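Dark bench covers go in at the Bruvov Building

The switch to dark covers on the small-glassware benches is under way, and staff and students booking bench time next month should read the notes on use and cleaning before they come in.

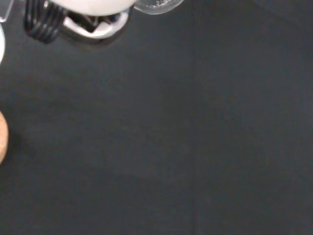
PETTIGREW, October 18, 2024

Room 1134 is the first room on the Falesine site to change over. The old white liner paper has been taken off the rolls and will not be reordered. The replacement is a reusable cover from Tunine, bought by the sheet and cut to the length of the bench. On the longer benches two sheets meet, and a faint line may show at the join. Please don't pull at it or tape over it. If an edge starts to lift, tell the prep room and we will lay it again.

The main reason for the change is visibility. Clear glass and clear plastic were hard to see against white paper, especially small flasks and stoppers. Last year's breakage list had a lot of 5 mL pieces on it, most of them knocked over while someone was reaching for something else. Wagner Batista in the prep room asked for a dark surface two budgets ago, and the money came through this summer.

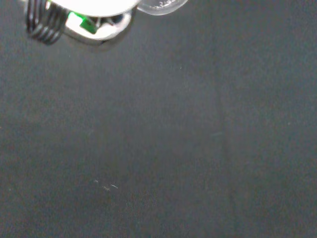 Cleaning is the part that differs most from the paper. A cover is not thrown away after each session. Brush off dry material first, using the soft brush that hangs by the sink, then blot any damp spots with a paper towel. A matte dark gray like this one doesn't show water marks right away, so run a gloved hand over your area before you leave. Do not use bleach or acetone on it. Anything spilled that is on the yellow list should be reported and left alone. We will take up the cover and swap it. Spare sheets are in the tall cabinet, bottom shelf, and cost the department $30 each, so please don't cut one up for your own drawer.

Round-bottom glass always goes on a cork ring. Flat-bottom flasks can stand on the cover without one, though a ring helps when there is a funnel in the neck and the whole thing gets top-heavy. Rings are kept in the drawer under the balance, sorted by size. Racks go toward the side of the bench, with the long edge facing you, and the middle is kept for whatever you are filling.

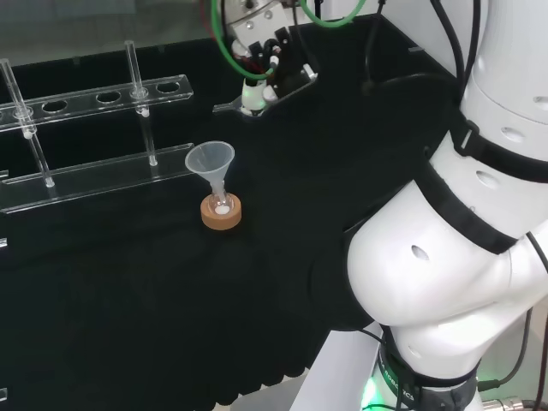 Pour slowly and take the funnel out before you move the flask. Used funnels go in the left-hand tub at the sink. Racks should be emptied, rinsed and stood on end to dry, and the acrylic ones must stay out of the drying oven. We lost two that way in the spring.

The remaining rooms on the second floor will be done in November, starting with the balance room. Benches will be out of use for one morning each. The schedule is on the prep room door, and changes to bookings can be made at the window until noon.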